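Home | Modules | Handouts | Library | Contact

Handout 4: Reading a parish map
Anqi Xia, October

Same plan as last time. Read before the session, bring a pencil. Room is the usual one at Lowther.

1. What a tithe map is for

Drawn to settle who owed what. So it cares about plots, owners, acreage. Does not care about hills, and paths only get in if they bound something. Keep that in your head all the way through, most mistakes in last year's essays came from asking the map for things it never set out to show.

Two parts: the map and the apportionment (the written schedule). Plot number on one, look it up in the other. Clisilcombe has 112 plots on the main sheet, and the schedule lists owner, occupier, field name, land use, size.
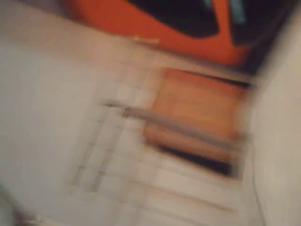 Anqi Xia adds that the occupier column deserves more time than the owner column, as owners may live three counties off and never see the field. Occupiers are who you'll meet again in the census.

2. Field names

Good fun but go careful. Some kinds:
- size or shape (Long Acre, Harp Piece)
- a joke about distance (Botany Bay, usually the far corner)
- soil, e.g. Clay Pits, Hungry Hill
- a past owner, often spelt three ways

Spelling is whatever the clerk heard. Say it out loud in a local accent if you can manage one. Gundmont Close turns up as Gunman's in one copy and nobody with a gun was involved as far as we can tell.
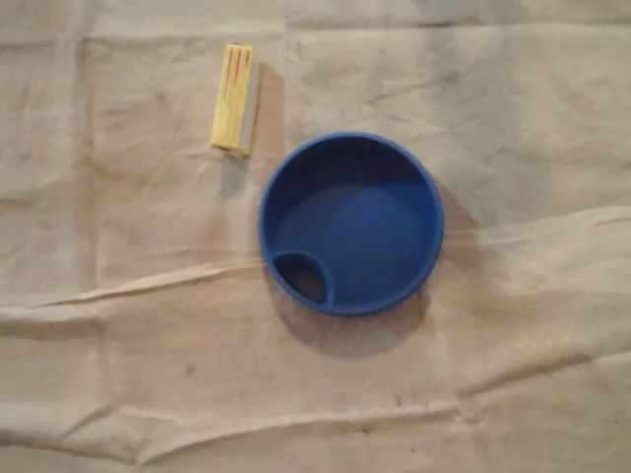
Blue lid and yellow block on a creased cloth.

3. Scale and measuring

Acres, roods, perches. 40 perches to a rood, 4 roods to an acre. Write it as A.R.P. and don't convert untill the very end or the rounding eats you. Lay a thread along a crooked boundary, then measure the thread. Old paper shrinks, not evenly either, so check the scale bar before trusting a ruler.

Do plots 9 and 15 first, they're straight sided. Plot 70 is a pig, leave it for last.
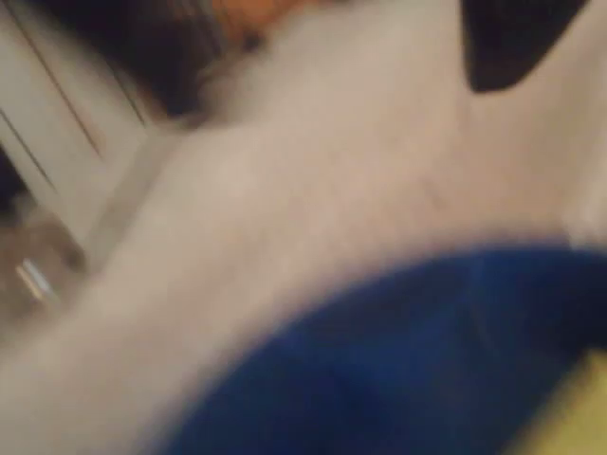
Then compare with the later Ordnance sheet. Look for hedges gone, fields thrown together, a lane that's moved. Mark changes in pencil on your tracing, date of each source in the corner. If teh two disagree, say so in your write-up and leave it open, don't force them to match.

For next time: one page on a single field. Name, occupier, use, what became of it.

Comments

Bakanent: Is the land use column always one word? Mine has "arable & pasture" for one plot.

Anqi Xia: Copy it exactly as written, ampersand too.

Anonymous: thread trick works, use cotton, wool stretches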